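Reports > Petden > Software, May

Grasp planning. The planner now handles soft items on bedding, including knit gloves and thin stockings. Refugio Huerta rewrote the contact check so the fingers stop closing once fabric bunches between the pads. We have around 3000 labeled grasps and trained on all of them.

Perception. Printed sheets still confuse the segmenter. Palm trees and flowers get marked as objects. A fix is in testing at Rarthorpe and needs another 8 days.

Next period: two-arm handoff, and release of the replay tool to Kiststead.

Contact: Petden project office | Back to top

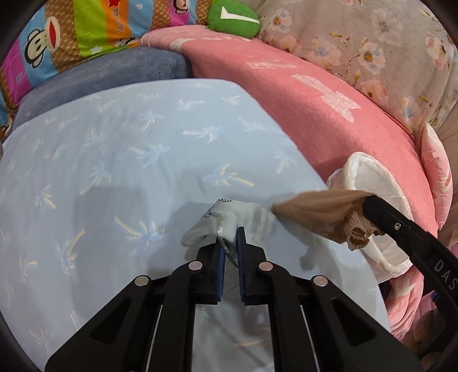
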